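Print
E-mail this article

3.2 Materials and layout

Blocks came from one set, the Mindov shape set, bought used. Plain solids, single colors, small enough for a child's hand to close on. We kept eight in play per layout, two each of yellow, blue, green and red. Shape and color are not tied together – a star may be green or red – so a child who sorts by color and a child who sorts by shape end up with different groups. That was the point of choosing this set over the Brerker one, where every shape has its own color and the two rules can't be told apart.

Surface: a cutting board in light wood, placed on the work table. Earlier pilot (December, Gatti and Sinaga) used the bare table top and the children kept poking at the holes in it. With the board they mostly stopped. The board also gives an edge, and edges matter more than we expected, see 4.1. Wood stripes run along the long side. Sinaga worried that the stripes would act as ruled lines and pull blocks into rows; we checked this with the board turned a quarter and found no differnce worth reporting.

3.3 Coding of partial rows

A layout is coded as "partial row" when at least three blocks stand side by side with gaps smaller than one block width, and at least two others are still loose on the board. Full rows and full scatters are easy. Partial rows are where the coders disagreed, so most of this section is on them.

Figure 1 is the layout we used to train coders. Four blocks in the row, four still scattered. Left to right the row goes yellow heart, blue triangular prism, green cylinder, green star. No color rule covers all four, no shape rule either. The two greens do sit next to each other, and Subramaniam coded that as a color pair; Tambunan did not, on the grounds that one pair in a row of four is weak evidence. We went with Tambunan. A pair counts only if a second pair of the same kind is found in the same row.

The loose blocks are coded seperately. In the training layout these are a blue cube, off by itself on the left, then a yellow hexagonal prism, a red star and a red cylinder. Coders mark each one as near or far from its closest neighbor. The cube is far. The star and hexagon are near. The red cylinder caused some talk, finally coded near.

Orientation noted too but only for the cube and prisms, as a cylinder standing up looks the same however you turn it. Cube in Figure 1 is slightly rotated. Code "turned", no angle recorded.

Across the study 412 layouts were coded, of which 80 were partial rows. Two coders worked through every partial row independently, Grewal settled the ties. Disagreements fell in 13 layouts, nearly all on the near/far question and not on the row itself. Looking back a ruler would have saved us that – the Khoo grid overlay is cheap and we will use it next time.

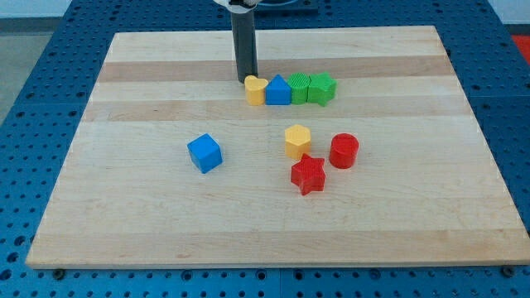
Figure 1. Training layout, coded partial row.

Texture was left out of the coding scheme. Some blocks have patterned top faces and some are smooth, and a child could in principle sort on that. Grewal went back through the notes from 50 of the sessions and found no remarks about it from any child, so we leave it for later work.

Print | E-mail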